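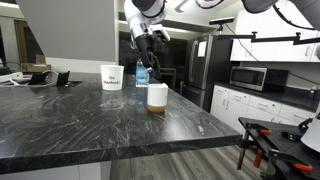

**Drinks on the bench: what people leave out in a shared kitchen**

April 8, 2023

My project started with me being annoyed at dishes, so at least the topic was easy! I wanted to know which cups and bottles get left on the big black marble island in the Cimuston kitchen, and whether they'd be easier to tidy if they had a proper spot.

I kept a tally for 23 days and wrote down 84 items. Paper cups came out on top (I'd have bet on mugs), then water bottles. The paper ones with red "Go Stanford!" printing are my favourite colour to spot, because against black stone you can see them from the doorway. Clear bottles are much sneakier. You see the counter straight through them, and if it weren't for the label I'd have missed a few. 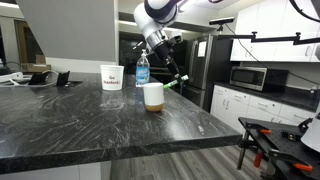

I also tried grouping things by where they stood. My 2 zones were "front edge" and "back half", and I marked them on a sketch of the island. The swirly grey and white veining made handy landmarks, so I didn't need tape. Cables and small gadgets at the far left got their own line in the notebook and stayed out of the total.

For the next round in June I'd like to put a tray near the fridge and run the same tally again. I still have to type up the Pernent kitchen notes, and my handwriting there is awful.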